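Cleaning a glass dish in the bathroom sink
Jan 17, 2020 - by Sarna
Home & Cleaning > Quick Jobs
2 min read

Quick one. Small glass dishes, the kind you keep by the sink or mix things in. They go cloudy, you stop noticing, then you do notice. No need to drag them to the kitchen.

What you need: washing-up liquid, white vinegar, a soft cloth, an old toothbrush. Tea towel for after.

1. Clear the basin first. Hair, toothpaste, all of it.
2. Plug in, warm water, small squirt of liquid. Not hot - cold glass and hot water don't mix.
3. Dish in, leave it roughly 15 minutes.

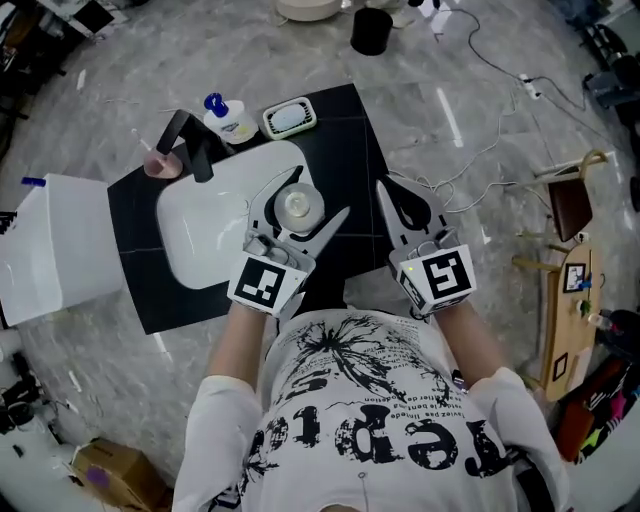
Sink shape matters more than you'd think. A flat-ish basin is best as the dish won't slide about. Watch the tap, mine's a tall one and I've chipped two rims on it. A clear dish sitting in a white basin is easy to lose sight of, so keep it over to one side, well away from the spout, and move the soap and any cups to the back of the counter before you start. Then brush round the rim, tooth brush flat, small circles. Rinse.

Still cloudy? That's limescale. Half vinegar, half water, another soak, rinse again. I did my whole Hämäläinen set this way in June and they came up fine.

Drying - towel first, then upside down on a rack. Dont leave it in the basin overnight.

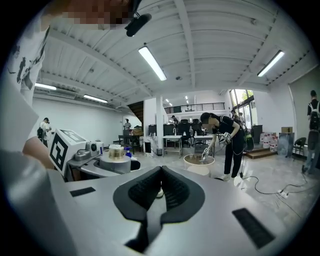

Bigger batches want a bucket on the floor. Same mix, more of it, and put a folded towel at the bottom so nothing knocks. Go for a wide round one, like the white one there, you can bend over it and see what you're reaching for. Clear plastic cups can go in after the glass, never with it, they scratch. Keep leads and plugs well back from the water. Change the water when it goes grey.

Pat dry, put away, done.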